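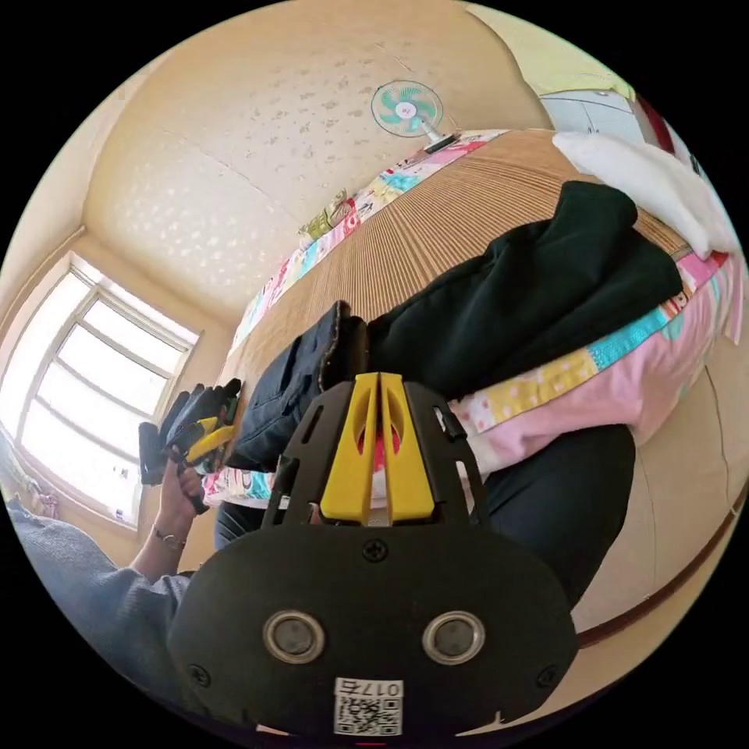 Making a lighthouse film without a lighthouse

Filed under: Film > Interviews > Behind the camera

I'd been told to allow half an hour for the director of Illholm. We were still going when the café started putting chairs on tables, and I hadn't even got to my question about the sheep.

If you haven't caught it yet, Illholm is the one about the two sisters who inherit a lighthouse and can't stand each other. It runs 115 minutes, most of them spent inside one round room, and I loved it (I went twice, and dragged my brother along the second time). So my first question was the obvious one. Where is that lighthouse?

"There isn't one," she said, laughing. "There's a staircase in one town, a lamp room we built in a grain store in Dukberg, and a door. The door is my favourite. We carried that door everywhere."

The grain store was freezing, apparently. They had it for 11 nights in September, shooting after dark so the windows could stay black, and the two leads spent the gaps between takes under the same blanket. "They were meant to be ignoring each other, in character," she told me. "That lasted until midnight on the first night. Then it was hot water bottles and gossip, and I'd have to separate them before every row."

I asked about the script, which she wrote alone and which changed a lot. The first version had a father in it, and a priest, and a whole shipwreck. "I had a lovely shipwreck! I couldn't afford a rowing boat. So I thought, well, they can hear it. They can stand at the glass and hear it and argue about whether they heard it." That's the scene everybody talks about, of course, and it was written on a train a fortnight before they started.

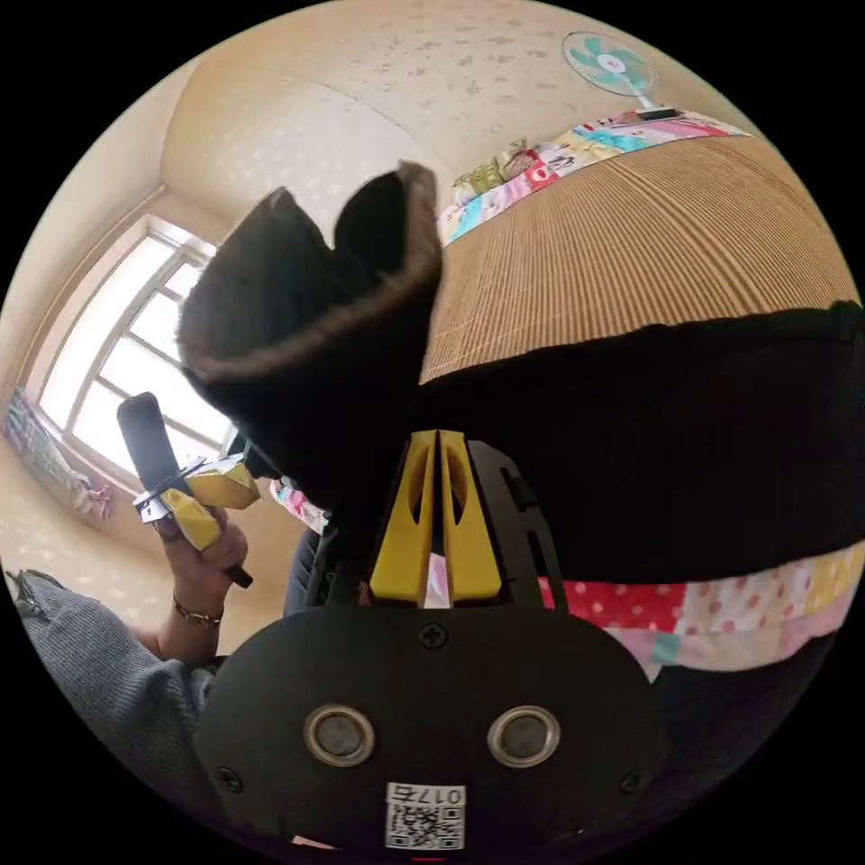 Soft brown boot, lighter trim at the top.

She's funny about money in general. Zamfir, the small company that backed her, asked for a list of everything she could do without, and she sent them a page that just said "sleep". They gave her two extra nights. She used one of them on a single shot of the elder sister eating a boiled egg, and she'd do it again.

And the sheep? There's one on the stairs, an hour in, and no explanation. "It was in an early draft for a reason," she said. "I took out the reason and kept the sheep. My editor begged me. I do listen to him — just not about livestock."

Next is a comedy, she thinks, set at a bus depot, with daylight in it and a proper canteen. She hasn't got an ending. She did have a bus to catch, so I paid for the teas and we walked down the hill talking about eggs.

Illholm is showing at the Stinley until the end of the month.

Posted 2022-10-09

More interviews
- The sound recordist who collects doors closing
- Cutting a thriller in a spare bedroom
- "I learnt the cello for one scene"
- Our night in the Stinley projection box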